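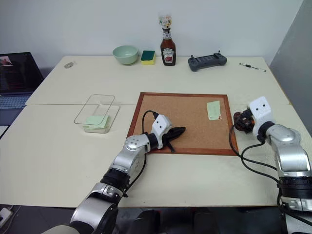 Ilham Amrani escribió el 4 de marzo de 2024:

> Yo a las notas adhesivas les tengo manía, os lo digo ya. Se doblan,
> se pegan al dedo y, si la pinza llega un poco inclinada, arrastra
> el papel en vez de levantarlo. ¿Habéis pensado en empezar por algo
> más rígido, una tarjeta o una ficha? Y otra pregunta: ¿los dos
> brazos comparten fuente de alimentación o va cada uno por su lado?
> En Gillska nos volvimos locos con eso.

¡Hola, Ilham, y hola a toda la lista!

Lo de la tarjeta lo hablamos, sí, y Beverley estaba de tu parte. Pero yo quería papel desde el primer día, que soy así de cabezota, y además las notas ya las teníamos en el taller. De momento el tablero de corcho se queda en la mesa y las notas también, las verdes, que sobre el corcho claro se distinguen bastante bien.

Te contesto a lo de la alimentación: fuentes separadas. Al principio colgaba todo de la misma y, cuando el brazo derecho aceleraba, el izquierdo pegaba un tironcito feísimo (media tarde buscando el fallo en el código, claro, y el código estaba perfecto). Ryan puso una segunda fuente y se acabó el problema.

Lo que sigue sin gustarme son los cables de las pinzas. Hacen un bucle demasiado largo junto a la muñeca y, con ciertos giros, tiran de la carcasa. He probado con bridas, pero si aprieto mucho pierdo recorrido en la última articulación. Si alguien tiene un modelo de guía para imprimir, aunque sea feo, que lo mande, por favor.

Y ahora los números, que sé que los vais a pedir. Llevamos casi 400 intentos de coger una nota del corcho con la configuración nueva. En la última tanda hicimos 19 seguidos sin tocar nada y salieron bien 16, que para nosotros es una barbaridad. Los tres fallos fueron iguales: el dedo de abajo rozó el corcho antes de tiempo y la nota se quedó donde estaba. O sea que tu teoría de la inclinación me cuadra, Ilham — voy a bajar la velocidad en el último tramo y a corregir el ángulo de entrada, a ver.

Sacarlas de la caja transparente es otra historia. Entre los reflejos y la tapa, la detección de bordes se inventa cosas rarísimas. Shirley propone marcar las esquinas con cinta mate; a mí me parece un poco trampa, pero acabaré haciéndolo, que me conozco.

Si queréis los registros, los subo a la carpeta de Noltutora en cuanto los limpie un poco. ¡Y quien tenga por ahí dedos de silicona de sobra, que me escriba!

Un abrazo,
Kamonchanok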